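Clumetti Fleece Throw – Care and Set-Up Guide
Section 4: First Shake-Out, Folding and Storing

We use cookies to remember your settings and see which pages get read. Accept all | Manage choices

You've got your throw out of its bag, and now comes the fun part! A curly fleece looks a little flat when it has been packed tight, and it wakes up beautifully with a few minutes of handling. This section takes you from the first shake to a roll that sits nicely on a shelf. It applies to the Mostyn (single) and the Barasero (double). Washing is in Section 5.

Before you start

Find a clean patch of floor big enough to lay the throw out flat. Sweep it first, even if it looks fine, as curly pile picks up crumbs and pet hair like nothing else. Take off rings and watches with rough edges. A single curl caught on a clasp can pull out a surprisingly long thread.

CAUTION: Do not cut a pulled thread close to the backing. Work it back in with your fingertips, then trim only what still stands above the pile.

4.1 Waking up the pile

1. Hold the throw by two corners of a short side and give it five or six good shakes, outdoors if you can. Some loose fiber will come away during the first week. Keep it off dark clothes until that settles down.

2. Lay it on the floor with the curly side up. Smooth it from the middle out to the edges with flat hands.

3. Run your spread fingers through the pile against the way it lies, then back again. Go gently along the seams, where the fibers are shorter and tend to mat together. You'll feel the curls spring up as you go – it's very satisfying!

4. Leave it flat overnight in a room with the window open a crack. Skip the radiator and the hair dryer. Heat makes the tips go hard, and they don't come back.

NOTE: A soft pet brush is fine on stubborn patches. Wire brushes are not.

4.2 Folding and rolling

Rolling is our favorite way to put a fleece away. A flat fold under a pile of other things leaves a hard line across the curls, while a loose roll has a soft, rounded edge and opens up again with a quick shake.

1. With the curly side down, fold the throw in half lengthwise. Line up the seams, but don't press the fold.

2. Fold in half lengthwise once more if you have the Barasero. The Mostyn is ready after one fold.

3. Start at a short end and roll toward the other. Keep it loose enough to slide your whole hand inside the roll.

4. Tuck the last few inches under so the weight of the roll holds them. No elastic bands or string, please.

5. Set the roll down and let it relax. A few creases in the pile are normal, especially in the tan and caramel shades where the light catches every curl. They brush out by hand the next time you use it. 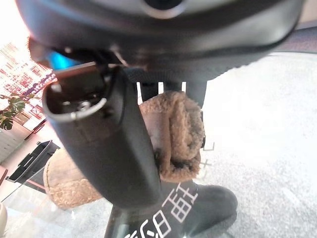

4.3 Where to keep it

A linen shelf, an open basket or the end of the bed all work well. Use a cotton bag if you're storing it through the summer, and leave the neck of the bag untied so air can get in. Plastic bags trap damp and give the fleece a musty smell that takes several airings to shift.

Keep light fleece and new black or navy fabrics apart until the dark ones have been washed a couple of times. Lint travels both ways, and dye can too.

CAUTION: Vacuum storage bags will crush the pile. We don't recommend them for any of our curly fleeces.

Take the throw out every March or so, shake it, and let it lie open for an afternoon before rolling it again from the opposite end.

Go on to Section 5, Washing and Drying.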